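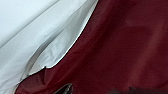
Wrist camera, cloth folding task: white and maroon fabric close up, fingertip at lower edge.

Stirkgate teleoperation group
Minutes, September meeting

Present: Helmi Ojala (chair), Touran Ghaffari (minutes), four operators.
Apologies: Lappalainen site.

1. Previous minutes
Agreed with one change. Item 5 should read "left arm", not "both arms".

2. Cloth folding, progress
Touran reported 200 demonstrations recorded by remote control against a target of 1,000. Of these, 11 were marked unusable at review, mostly because the operator stopped before the last fold. Helmi asked that these be kept in a separate folder and not deleted.

3. Wrist view
Operators said the wrist view is hard to read once the gripper is close to the fabric. Folds fill the picture and there is no outline of the whole piece to steer by. The line between the white and the maroon helps, and so does the bright rim along the white edge. Two operators now look at the overhead view until the fingers are near the cloth, then switch. Others prefer to keep both open. No rule was set.

4. Hand guiding
Helmi tried moving the arm by hand for the first grasp and found it quicker than the controllers, but her hand got into the overhead view. Agreed to record 100 hand-guided demonstrations and compare them with the remote ones before the Plultness visit.
Action: Helmi.

5. Start and stop
Recordings currently begin at different points. From now on, start with the arm at its rest position and stop after the gripper has opened and backed away from the cloth.
Action: Touran to update the operator sheet.

6. Clillum controllers
The trigger on the second set sticks. Replacement to be ordered.
Action: Touran.

7. Any other business
Room booking moves to 2:30 for the next meeting.

Meeting closed 3:40 p.m.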